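Category: Grippers and End Effectors

On 24/08/2024, Bjarke Toft wrote:
> The Kuneo fingers held thin board well in our trials, but we had difficulty
> with creased edges. Has any member compared them with the Brokton set?

Dear Mr. Toft, dear members,

We have compared both sets on a two-arm station, using flat carton blanks. Each set was given 30 attempts at lifting the upper panel. The Kuneo fingers missed the edge 4 times and the Brokton fingers 3 times. We do not regard that difference as meaningful. 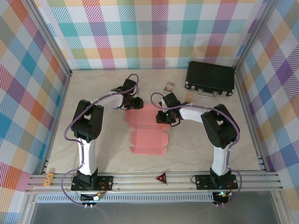
Cable routing had a greater effect on our results. A short loop at the wrist pulled on the gripper when the forearm turned, and we now leave more slack before each run. The Kuhlmann controller settings were the same for both sets.

We plan to repeat the work in December with heavier board.

With kind regards,
Test Laboratory, Bumico
Room 308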